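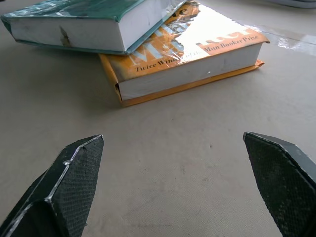

The Long Goodbye to 800 Books

Culture > Home Life > Features

09/03/2025

The apartment in Tomar has one closet, and the listing called it generous. We signed in April. By then I owned 800 books, a figure I know because the moving company charges by the box and wanted a number, and I spent an evening on the floor producing one. The man on the phone asked if I meant eighty. There was some hope in his voice.

I have always thought of myself as a person who reads, and the shelves backed me up. Then I had to lift them. A book you love weighs the same as a book about managing your time that you bought at an airport and used to kill a wasp. Once they were all on the floor, it was clear that I owned far more of the second kind, including 3 copies of the same Italian cookbook. I do not cook Italian food. I make pasta, and I make it from the directions on the package.

The standard advice is to keep what you need and pass along the rest. Passing along the rest took me five months.

I began at Nillell, the used bookstore two blocks from the old place, where I had spent so much over the years that I expected some kind of welcome. I brought in four bags. The clerk went through them at the speed of a bank teller and made two piles, one of which was a single book. She offered me $10 for it. It was the only one I'd been having second thoughts about, so I took it home again with the other four bags, and bought a paperback on the way out.

Next came Trundo, the app where neighbors give each other things. I listed my books under "Free, good condition" and learned that free is a price people like to negotiate. Could I deliver? Could I hold them until the end of the month? Did I have the same novel with the other cover? One woman wanted anything in blue, for a guest room. I gave her eleven, and I admit I was offended on behalf of the green ones, which had done nothing wrong.

There is a hierarchy of shame in all this, and everybody who has moved knows it. Selling is respectable. Giving to friends is generous, although the friends start to check your hands when you arrive for dinner. Leaving a box on the curb is a little seedy. At the very bottom is the recycling bin, which I visited after dark with a set of tax guides from the last decade, walking quickly.
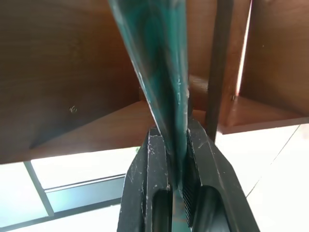
A longtime Trundo member told me that she had given up on finding good homes for her books and felt much better once she did. They're paper, she said. You weren't raising them. She keeps one shelf, and when a new book comes in, an old one goes out the same day, even if it means standing in the hall at midnight choosing between two biographies. I asked whether she ever bought back something she'd let go. She said twice, and that she would rather not discuss it.

I tried her system and lasted until the weekend. What worked better for me was Luno, a café near the new apartment with a swap shelf by the restroom. The rules are written on a card: take one, leave one, no encyclopedias. (I would like to meet whoever made that last line necessary.) I started going in with two books in my coat and leaving with none, a kind of reverse shoplifting that got easier with practice. The staff caught on by the second week. They were decent about it, and I was buying a lot of muffins.

When the truck came, I was down to 50. It felt severe, even noble, and I mentioned it to people who hadn't asked. The boxes went up the stairs in two trips, and the books fit on a bookcase beside the generous closet, with some room left over at the end of the bottom shelf.

One of the Italian cookbooks made the move. I've also been back to Nillell, only to look, and they had a very nice atlas in the window. The shelf at the bottom is slightly too short for it. I've measured it lying flat.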